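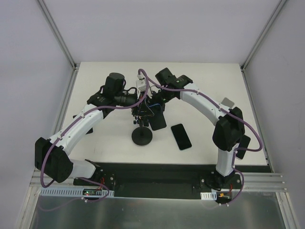
双腕キット、評価セル内。スマホをスタンドに掛ける作業。

**2023年4月 Gorex双腕キット 評価メモ(貸出期間の2回目)**

前回は組み付けと原点出しで終わったので、今回から実作業。課題はスマホをスタンドに載せる動作。台は黒の丸ベースのもの、スマホは黒を2台使用。Gukdaleの検査ラインで似た置き方をするので、そこに持っていけるかどうかの下見を兼ねる。

## 構成

- アーム2本、手前の黒い取付板に左右対称で固定
- 取付板の手前にアルミフレームのレール、配線ダクトは左右に分割(右が短い)
- 左側ダクトの上に小型の緑基板。緑LED点灯で通電確認
- ケーブルは紫。左アームは白の結束バンドでリンクに沿わせた
- 制御ソフトはGorex付属のもの。Ivanovの記録ツールを横で走らせてログを取る

天板は白の平板のまま。マットを敷く案もあったが、スマホを平置きから拾う条件を先に見たいので今回はなし。

## 試行

全部で40回。内訳は下のとおり。

| 条件 | 回数 | 成功 |
|---|---|---|
| 右で保持した状態から開始、スタンドへ | 20 | 17 |
| 平置きから拾ってスタンドへ | 20 | 11 |

成功の判定は、グリッパを開いてから6秒間スマホが落ちずに立っていること。手で触って直したものは失敗に入れた。

保持開始のほうの失敗3回は全部同じで、クランプの手前で下端が当たって傾いた。進入高さを少し上げたら後半は出なくなった。設定ファイルには反映済み。

平置きのほうはばらつく。失敗の多くは拾う段階で、指先が縁にかからず天板の上を滑る。画面が上だと縁が薄く、指の形状が合っていない気がする。スマホを斜めに置いたときのほうが拾いやすいという印象はあるが、向き別に記録していなかったので数字は出せない。次は角度を欄に入れる。

持ち替えは一応できる。ただ中央で両方のグリッパが寄ると、指まわりの細い線(青、黄)がかなり混み合う。1回、右を引いたときに黄色の線が左の指に引っかかって止めた。断線はなし。テスタで導通も見た。

## 気になった点

**ケーブル。** 紫のケーブルは関節の外側で大きめにループさせている。可動範囲は足りるが、右は手首のあたりで中央の白い小箱の上を横切る。メーカーの配線図ではもう少し後ろを通ることになっていて、図のとおりだと手首を回したときに張る。Gorexに問い合わせ中。返事が来るまで今の通し方で続ける。

**作業範囲。** 中央は両腕とも楽に届く。右の奥は肘の姿勢が苦しく、計画が失敗することがあった。部品は中央から右手前寄りに置くのが無難。右関節の裏に物を置くと上から見えにくいので、置き場にしないこと。

**説明書。** 組立の章は図が多く、困るところはなかった。校正の章は手順の番号が途中で飛んでいる。エラー421の説明が索引にあるのに本文にない。今日2回出た。どちらも再起動で復帰、原因は不明。ログは保存した。

**音。** 小さい。隣の席で電話していても苦情なし。

**グリッパ。** 標準の指は細かいものには向いていそうだが、板状のものを平らな面から拾うのは苦手。オプションの薄爪がカタログにある。価格は見積もり依頼済み。届くかどうかで平置き条件の結論が変わるので、比較表の該当欄は空けておく。

## Gronditz機との比較(途中)

同じ課題を先月Gronditzの単腕機でやったときは、平置きからの拾いに吸着を使っていたので、成功率をそのまま並べるのは不公平。比べるなら保持開始の条件だけにする。段取り替えはGorexのほうが早い。教示は手で動かして覚えさせる方式で、慣れれば1動作数分。Gronditzは画面入力なので慣れが要るが、後からの微修正は楽だった。Gorexで1点だけ直したいときに、前後もやり直しになるのは不便。要望として出しておく。

サポートの返信は今のところGorexのほうが遅い。

## 次回

- 平置き条件を角度つきで取り直し
- 指まわりの細線を束ねる。スパイラルチューブの細いのを発注
- 421のログを添えてGorexに再送
- スマホを薄いケース付きにした場合も見る
- 天板に置き位置の印をつける(鉛筆で可、テープは縁が引っかかる)

設定ファイルは共有フォルダの評価用に入れた。進入高さを変える前のものも残してあるので、上書きしないこと。貸出の延長を頼むかは平置きの取り直しを見てから決める。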